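24 de julho de 2024

Acordei cedo outra vez e, em vez de ficar às voltas na cama, fui logo para a cozinha ver da massa-mãe. Estava linda! Tinha subido até ao elástico e cheirava a iogurte e a maçã, que é o cheiro de que eu gosto (quando cheira a verniz já sei que me esqueci dela). Dei-lhe de comer, guardei a parte que sobrou para umas bolachas e fiquei ali de pé a beber café frio de ontem, com a janela aberta, a ouvir as gaivotas aos berros no telhado do vizinho.

Este diário anda muito desorganizado, eu sei. Passo duas semanas sem escrever uma linha e depois despejo tudo de uma vez. A Mitali diz que um diário assim é mais uma gaveta, e eu gostei tanto disso que agora lhe chamo mesmo a gaveta. Portanto, vai para a gaveta: o pão, o coro e a carta da Gunnel.

Ontem à noite tivemos ensaio e voltei para casa com a cabeça cheia de dós sustenidos. Estamos a preparar o concerto de Stoltbridge e o Moataz quer que cantemos tudo de cor, o que para os baixos é fácil porque passam metade do tempo na mesma nota, mas para nós, contraltos, é um martírio. Há um compasso, o 73, onde entramos depois de uma pausa compridíssima, e entramos sempre cada uma quando lhe apetece. Repetimos aquilo até perder a graça, depois voltou a ter graça, depois a Malsha teve um ataque de riso e foi preciso parar para beber água.

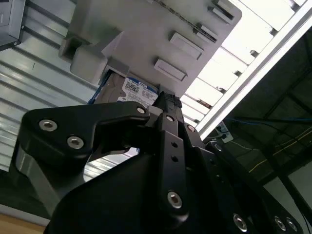

## O pão de centeio, terceira tentativa

A receita é da Gunnel Söderlund, que me mandou uma carta em abril com tudo explicado em letra miudinha, e eu só agora é que estou a levar aquilo a sério. A primeira tentativa saiu um tijolo. A segunda saiu um tijolo com sementes. Ontem, antes do ensaio, fiz a terceira, e pela primeira vez li mesmo a carta até ao fim, incluindo a parte das costas da folha que eu nem tinha visto!

Nas costas dizia para escaldar uma parte da farinha com água a ferver e deixar descansar de um dia para o outro. Pois claro. Faz uma papa escura, pegajosa, com um ar péssimo, e de manhã está doce. Juntei-lhe o fermento, o resto da farinha, sal, uma colher de melaço e as sementes de alcaravia, que eu punha a olho e que afinal são só 2 colheres de chá (eu estava a pôr uma mão-cheia, daí o sabor a farmácia de que a minha irmã se queixou).

Não se amassa. Isto para mim é uma tristeza, porque amassar é a parte de que eu mais gosto, mas o centeio não quer saber disso para nada, mexe-se com a colher de pau e pronto. Depois vai para a forma, alisa-se com a mão molhada e espera-se. Esperei seis horas. Fui à rua, vim da rua, arrumei a despensa, liguei à minha mãe, e a massa lá foi subindo devagarinho até aparecerem uns buraquinhos à superfície, que é o sinal de que fala a carta.

E o forno, ai o forno. O meu aquece mais do lado direito e tenho de rodar a forma a meio. Desta vez lembrei-me. Saiu escuro, com uma côdea que parecia casca de árvore, e obriguei-me a embrulhá-lo num pano e a não lhe tocar até hoje. A Gunnel é muito severa nesse ponto, sublinhou duas vezes. Cortei-o às oito da manhã com a faca grande e não era um tijolo! Húmido por dentro, bem cozido, um bocadinho ácido. Comi duas fatias com manteiga e uma terceira com queijo e ainda nem tinha lavado os dentes.

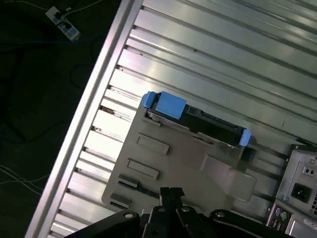

O único defeito é que ficou um pouco baixo, coisa de forma grande demais para a quantidade de massa. A Malsha tem uma mais estreita, que era da avó, e diz que ma empresta se eu lhe levar metade do próximo. Acho um preço justíssimo. Já combinámos que a vou buscar quando for a Mistumbridge, e assim aproveito para passar na loja dos Nanayakkara comprar cardamomo, que aqui só vendem em pó e não cheira a nada.

Por falar em Nanayakkara, da última vez que lá fui trouxe também um frasco de picles de lima e andei uma semana inteira a pôr aquilo em tudo. Em ovos, em arroz, numa sandes de atum. O Xuân Phùng provou à colherada, directamente do frasco, e ficou com as orelhas vermelhas até à sobremesa, mas pediu o nome e no fim levou o frasco para casa. Tenho de comprar dois.

## Ainda o concerto

Voltando ao coro, porque passei o dia a cantarolar aquilo e não me sai da cabeça. O programa tem oito peças, quatro antes do intervalo e quatro depois, e eu gosto de quase todas. A que abre é uma coisa renascentista curtinha, muito limpa, que se aprende em duas noites. A que fecha é um arranjo de uma canção de embalar que o Moataz Belkadi fez há anos para outro coro e que nos deixou cantar com imensas recomendações. Há um acorde, quase no fim, em que os sopranos ficam lá em cima e nós descemos meio tom por baixo delas, e da primeira vez que saiu afinado arrepiei-me toda.

O problema é a sala. Fomos a Stoltbridge experimentar a acústica e é uma daquelas igrejas em que uma pessoa tosse e a tosse fica a passear pelas paredes. As peças lentas soam maravilhosamente. As rápidas transformam-se em sopa. O Moataz pôs-nos a cantar as consoantes com uma violência que me pareceu ridícula ao pé, mas a Mitali Thambiah foi ouvir do fundo da nave e voltou a dizer que finalmente se percebiam as palavras. Portanto, cuspimos os tês e os pês como se estivéssemos zangadas e lá atrás fica só nítido.

Também discutimos a roupa. Eu detesto esta conversa, todos os anos é igual. Metade quer tudo preto, a outra metade diz que parecemos um funeral, alguém sugere um lenço de cor e depois ninguém se entende quanto à cor. Ficou preto com qualquer coisa verde. «Qualquer coisa verde» vai dar desde brincos a meias, estou mesmo a ver, e eu por mim vou de meias.

À vinda para casa vim com a Malsha Abeysekara no autocarro e ensaiámos a entrada do compasso maldito baixinho, a bater o tempo com o dedo no joelho. Ela conta a pausa de olhos fechados. Eu perco-me se fecho os olhos, começo a pensar no jantar. Descobrimos que, se ouvirmos os tenores, eles dão-nos a nota de bandeja mesmo antes da entrada, está ali, é só apanhá-la! Tanto sofrimento e a nota estava nos tenores. Vou escrevê-lo a lápis na partitura, com uma seta enorme.
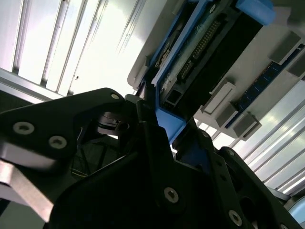

Então e consigo ter isto tudo de cor até ao concerto?

Se estudar um bocadinho todas as noites, consigo. As quatro primeiras já estão na cabeça, a canção de embalar também, e das que faltam só uma me assusta, a que tem o texto em sueco. Para essa vou pedir à Gunnel que me leia os versos ao telefone, devagar, e gravo para ir ouvindo enquanto lavo a loiça.

Liguei-lhe logo depois do almoço, aliás, com a desculpa do sueco e na verdade para me gabar do pão. Ficou toda contente. Quis saber a cor do miolo, se a faca colava, quanto tempo tinha esperado, e quando lhe disse da terceira fatia riu-se e disse que ainda era cedo, que amanhã está melhor e depois de amanhã melhor ainda. Duvido que chegue lá. Leu-me a primeira estrofe e eu repeti, ela corrigiu-me as vogais todas, uma por uma, com uma paciência de santa. Há um som que faço com a boca completamente errada, pelos vistos, e tenho de praticar como se fosse assobiar.

À tarde fui a pé até Plasstead pelo caminho do canal. Estava calor mas corria uma aragem boa e as amoras já começam a pintar, ainda ácidas de fazer chorar. Provei umas poucas na mesma. Fui a repetir o sueco em voz alta e cruzei-me com um senhor com um cão que me deu as boas-tardes com um ar muito cauteloso. Sentei-me no muro da eclusa a comer a sandes (pão de centeio, pois claro, com pepino e um resto de queijo fresco) e fiquei a ver um barco passar, que é coisa que demora imenso e que me descansa mais do que uma sesta.

No regresso parei na biblioteca para devolver o livro sobre as ilhas, com atraso, e trouxe outro sobre jardins de sombra. O meu pátio apanha sol uma hora e meia por dia, se tanto, e tudo o que lá planto estica-se para o lado como quem quer fugir. O livro fala de fetos, de hostas e de uma hera que dá flor. Gostava de experimentar as hostas, mas as lesmas cá de casa são umas feras e aquilo para elas deve ser um banquete. A Mitali põe cascas de ovo à volta das dela e diz que resulta às vezes.

Jantei sopa. Tenho a farinha de centeio a escaldar para amanhã, tapada com um prato, e pus um papel colado no armário a dizer FORMA DA MALSHA para não me esquecer de lhe telefonar. Falta-me também passar a ferro a saia preta, procurar as meias verdes, que devem estar na caixa de Natal, e responder ao Xuân, que me perguntou se ainda há bilhetes. Há, guardei-lhe dois ao pé do corredor.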